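Work Glove Care and Sorting: Frequently Asked Questions
Trimbridge Tool & Garden Library
Last updated October 2026

These are the questions we get most at the desk and by email about the gloves in our lending bins. If yours isn't covered, ask when you pick up your order.

What kinds of gloves do you lend?

Mostly knitted gloves with a coated palm. The coating covers the palm and fingers and the cuff is plain knit. We also keep leather gloves for brush clearing and a small number of long rubber ones for pond work. Disposable gloves are for sale at the counter and are not part of the lending stock.

How many do you have?

At the September count we had 481 pairs ready to lend. We also had 3 full bins of singles waiting for a match.

Do I have to borrow gloves with my tools?

No. You can bring your own. For the hedge trimmers and the chipper we ask to see that you have a pair with you before you leave.

How do I pick a size?

Measure around your palm just below the knuckles, leaving out the thumb. Under 7 1/2 inches is a small, up to 8 1/2 is a medium, and anything over that is a large. Coated gloves should fit close. If you can pinch spare material at the fingertips, go down a size. The knit cuff stretches, so don't choose by the cuff.

Can I wash them before I bring them back?

Please don't machine wash them. Knock off loose dirt, and if they are muddy, rinse them with the gloves still on your hands, the same way you would wash your hands. Use cool water and a little dish soap. Then pull them off by the fingertips and not by the cuff.

We run a proper wash here every two weeks, on cold, in mesh bags.

Can they go in the dryer?

No. Heat makes the coating stiff and it starts to crack at the finger joints. The radiator is just as bad, and so is a car dashboard in summer. Hang them or lay them flat somewhere with moving air. Coated gloves take longer than you would think – a full day is normal, two in winter – and they should be dry inside before they go in a bag.

The fingers came out inside out. What do I do?

Turn the whole glove inside out, then blow into the cuff or push each finger through with the handle of a wooden spoon. Don't use a pencil or a screwdriver. A rolled or folded finger usually flattens out once you put your hand in and make a fist a few times.

How should I store them at home?

Flat, in pairs, palm to palm. Please don't ball them up like socks. Folding one cuff over the other stretches the knit, and after a season it no longer keeps grit out. A clothespin through both cuffs works well.

Keep them away from solvents and chain oil. If you got oil on them, tell us when you return them so they can go in a separate bag.

How do I tell the left from the right?

On a coated glove, the coated side is the palm. Lay it palm down on the table. If the thumb points right, it's a left glove. This matters for the singles bins, where we end up with far more lefts than rights.

I only have one glove to return. Is there a fee?

The first single is free. After that it's $2. Bring the one you have in any case, even if you are sure the other is gone for good. It goes into the singles bin and we try to match it by maker, size and coating pattern.

How do you match singles?

We start with whatever is printed on the coating. Plain gray palms are the hardest, and we often give up and pair them by size alone. Printed ones are much quicker. The lettering and the pattern together are usually enough, and then it's a matter of checking the size and how worn each one is. A new left with a worn-out right makes a poor pair.

A white coating with a gray honeycomb print and the letters TAF, on a light gray knit cuff, is easy to sort by eye.
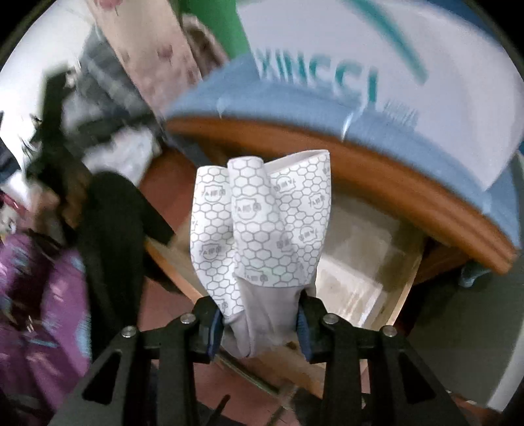 Cernum wrote in to say that matching by print alone had left them with two different thicknesses in one pair, and that they now feel the palms of both gloves before clipping them together. We have added that to our own sorting steps. If a pair you borrowed feels uneven, swap it at the desk.

When do you throw a pair out?

When the coating has worn through to the knit on any fingertip, when a seam has opened, or when the cuff won't stay up on its own. Small scuffs on the palm are fine. We retired 1,353 gloves last year, counted singly.

Can worn gloves be recycled?

Not in the curbside bin. The knit and the coating are bonded and can't be pulled apart. The Votex drop box by the side door takes them, clean and dry only. Leather gloves go in the same box.

Do you take donations?

Yes, as long as they are unused or lightly used and have no oil on them. Singles are welcome. Put them in the bin marked IN, cuffs facing up, and leave the matching to us. We can't take children's sizes at the moment because the shelf is full.

Can I reserve a size?

Yes, through the order form, up to four pairs per household. Larger groups should email us at least ten days ahead with a list of sizes.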